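Craft table finishing, edge strip question

tarek_b
Picked up a white table with pale wood edging for the sewing corner. Do I need to oil the edges? Tray and a plush are on it for now.
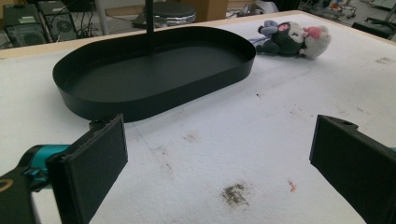 Black oval tray, plush next to it

hrefna_z
I'd oil them. Mine went gray by May.

Sabina K
Disagree. Wipe and leave it. Nine years on mine, no oil.

hrefna_z
Depends on the wood, Sabina.

tarek_b
No idea what wood it is. Paid 40 for the table secondhand.

Sabina K
Then try oil on the underside first. And put felt under that tray, the top will scratch.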